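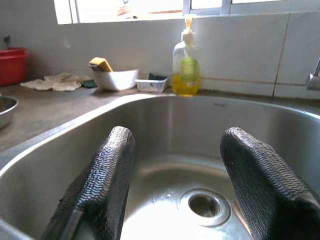 The kitchen sink, drain end, with the soap in its usual spot behind the rim.

I have been putting off writing about the sink because there is not much glamour in one. Drita Krasniqi asked in March what I do about water spots on brushed steel, and my reply got long enough to be a post.

The basin is stainless, brushed finish, rounded corners. Rounded corners are the one feature I would insist on if I had to choose again. My previous sink, a square-cornered Herkholm, collected a gray paste in all four corners that only came out with a toothbrush. A curved wall wipes clean in one pass.

Brushed steel has a grain. Find its direction before you scrub anything, and stay with it. Cross-grain scratches stay visible from every angle, and daylight on the basin floor makes them worse. I use a soft sponge and ordinary yellow dish soap for the daily wash, then rinse from the back wall toward the drain. Droplets left standing near the drain ring are where my spots start. The water in this building is hard, and two days of air drying is enough to leave a chalky outline.

For spots that have already set:

Mix 100 ml of white vinegar with 400 ml of warm water. Wet a cloth with it, lay the cloth flat on the area and leave it for five minutes. Wipe with the grain. Rinse well and dry with a second cloth. Don't leave vinegar sitting on the steel overnight.

The drain ring gets the same treatment on Monday, plus a bottle brush down the opening. I tried a Fitska mesh strainer for a while. It caught everything, including the water, and I went back to scraping plates properly.

The countertop is a separate problem. It is gray, speckled and matte, and the speckle hides crumbs well but does nothing for smudges. Soap film shows up as a dull patch next to a slightly less dull patch. Plain water and a well wrung cloth do better than any spray I have bought. There are a few faint stains I have stopped fighting.

On the soap dispenser: clear plastic, pump top, refilled from a big bottle. Clear matters to me, as I can see the level from across the room. I fill it no higher than the shoulders — any more and it overflows when the pump goes back in. If the pump sticks, run hot water through it for a dozen strokes.

Yogesh Sandhu swears by a Sengar squeegee for the basin walls. I borrowed it for a week. Good on the flat parts, useless on the curve. A dry cotton cloth is still faster.

Next post will be the faucet aerator, once the replacement from Drorka arrives.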